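Plellance Crime Fiction Reviews, release 2

Plellance is a collection of 2,186 reader reviews of mystery and romantic suspense novels, compiled by the Westarham Library Consortium from its online catalog. Each record contains the review text, a star rating, the title of the book and its place in a series, where one applies. Reviewers' account names have been removed.

Reviews shorter than 12 words were excluded, as were those consisting only of a publisher's synopsis. 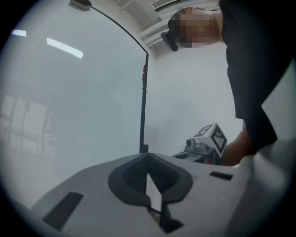 Files and Fields

The reviews are supplied in nine tab-separated files, one per subgenre. The "spoiler" field was completed by hand under the Olteanu guidelines, which treat the naming of a culprit as a spoiler but the naming of a victim as none. Reviews of the novel Seven are held in the police procedural file.

Known limitations: ratings lean strongly toward four and five stars, and later volumes of long series are reviewed mostly by established readers.

Last updated January 11, 2018. Corrections received after that date will appear in the June release.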